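Ticket 313, Fikuno help desk
Subject: air fryer fan rattles, then the whole thing stops
Status: open

Hi again! Thanks for the quick answer. I went through your list last night and here's where I've got to.

First, the plug. I moved it off the kitchen extension and straight into the wall, same result. It starts up fine, the fan gets going, and then comes that rattle (like a playing card in bike spokes) and it shuts itself down. I timed it three times and got 41 seconds on two of them, which seems too regular to be bad luck?

Second, the crumbs. I pulled the basket, tipped the unit forward over the sink and gave it a pat. Out came a bit of toast and what I think was a peppercorn. The rattle got quieter for one run and then came right back, so I was pretty pleased with myself for all of a minute.

Third, the reset. I held the power button down like you said and the display went blank and came back on the clock. No error code that I could find, and the Sutanto manual only has the cleaning pages in it, mine must be missing a section.

I bought it at the Latgate store in May, so it should still be covered. If you want it sent in, can I drop it at the Suvcombe counter? Shipping something this size is a pain and I've already tossed the box.

One more question while I've got you, about popcorn.
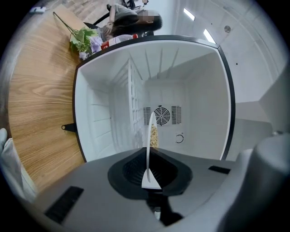 Is it OK to have loose pieces like that anywhere near a fan, or should I stick to the microwave kind from now on? I'll leave the fryer unplugged until I hear from you.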